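I've wanted a robot that does dishes since I was about six, so when Fillum offered me an afternoon with the Omoment, their rent-by-the-month arm kit, I was out the door before I'd finished my coffee. The deal is simple enough: 300 dollars a month, gripper included, and someone picks up the phone when you get stuck (I got stuck a lot!).
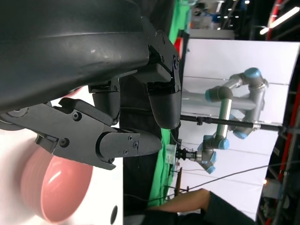

Lunbridge, 20th September

My first job was a pink bowl. You wouldn't think a bowl could make anyone nervous, but I had those two black fingers right beside it and I was holding my breath. Kamarul Harahap, who set me up, told me to slow everything down and go for the rim.

Good advice. The fingertips are rounded, the controls are friendly, and the manual is 142 pages of small print that I mostly skipped. I do wish the cables were tidier. The rival kit from Latuheru costs 64 dollars less, but you're on your own with setup, and I'd pay the extra just for the phone line.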